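Guest Room Inspection, Botha House, Unit 23
Last updated: July

1. Smoke alarm: pass. Test button held, sounder clear in hallway.
2. Window restrictor: pass. Opens 8 cm.
3. Outlet by door: fail. Faceplate loose, refer to Zavix, job 791.
4. Heater clearance: 900 mm to nearest fabric. Pass.
5. Bedding: bamboo tile mat over pink sheet, patterned fleece blanket. Check mat cords for breaks and tile edges for splinters at each changeover.

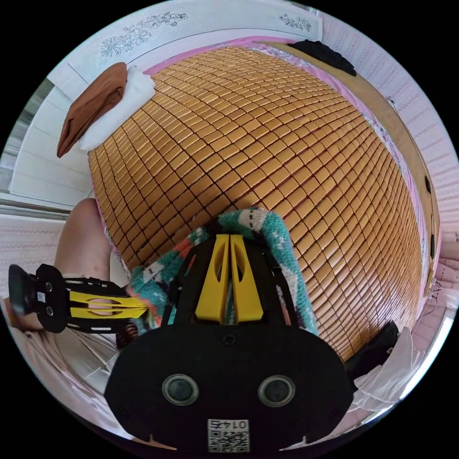
6. Exit route: pass. Door opens fully.
7. Extinguisher: tag out of date. Replace before next let.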